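Niltgate Shared Kitchen | Home | Bookings | Kitchen Rules | Checklists | Contact

Water Dispenser and Drinkware Check: Kitchenette, Level 2

Completed by: Marlies Ammann
Reviewed by: Damian Eder
Date: 3 April 2022
Ratings: S = satisfactory, M = monitor, A = action needed

1. Lid and seal

1.1 Lid seated level on jar: S
1.2 Knob firm when turned by hand: S
1.3 Sealing ring in its groove all the way round: M. Pulled free and refitted. Slight flattening felt on one side.
1.4 Wood free of mould, splits and lifting strips: S. No softening along the rim.
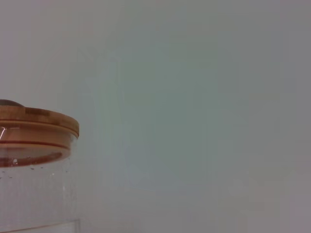
The ring is to be washed separately from the lid. Do not soak the lid and do not put it through the dishwasher. Dry it standing on its edge overnight. The March check recorded a musty odour under the lid; none was present at this one. If flattening gets worse, order a new ring through Pao-chu Hsieh and write the order date on this sheet.

2. Jar, spigot and stand

2.1 Glass free of chips and cracks, including around the spigot hole: S
2.2 Spigot tight in the glass: S. Hand-tight only. No tools.
2.3 Lever moves freely and returns to closed: M. Stiff over the last part of its travel.
2.4 Drip test, dry paper towel under spout for 8 minutes: S. Towel dry.
2.5 Stand legs flat on the table, no rocking: S
2.6 Wooden ring supports the jar evenly: S
2.7 Spout clear of the table with room for a mug: S

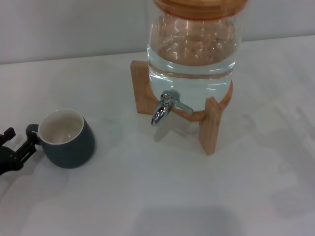 Stiffness at 2.3 is probably scale. Flush with a weak vinegar solution, then run 500 mL of clean water through the spigot and discard it before refilling. Empty the jar before moving it. The stand is not a carrying frame and the jar must be lifted out of it with both hands under the base. Liesl Trummer asked whether the stand could be oiled. Food-grade oil is acceptable on the legs. Leave the inside of the ring bare, as an oiled surface lets the glass turn when the lever is pushed.

3. Mugs

3.1 Rim free of chips: S
3.2 Handle sound, no hairline cracks at the joins: S
3.3 Glaze intact inside and out: S
3.4 Base smooth, does not scratch the table: M. One rough spot, rub down with fine wet paper.

Comment: keep mugs beside the dispenser, clear of the lever. Any mug with a chipped rim goes in the bin, not back on the shelf, whatever its colour or age. 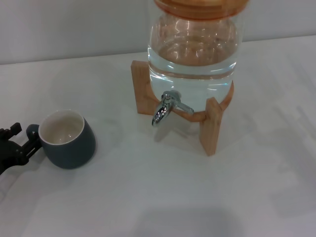
4. Water and refilling

4.1 Water clear, no particles or film: S
4.2 Jar emptied and washed within the past 3 days: S
4.3 Refill log signed: A. Last two entries have no initials. Jonas Rüegg to follow up with the morning users.

Comment: do not top up over old water. Empty, wash, rinse, refill. Items marked M carry over to the next sheet.

Contact the kitchen desk | © 2022 Niltgate Shared Kitchen | Back to top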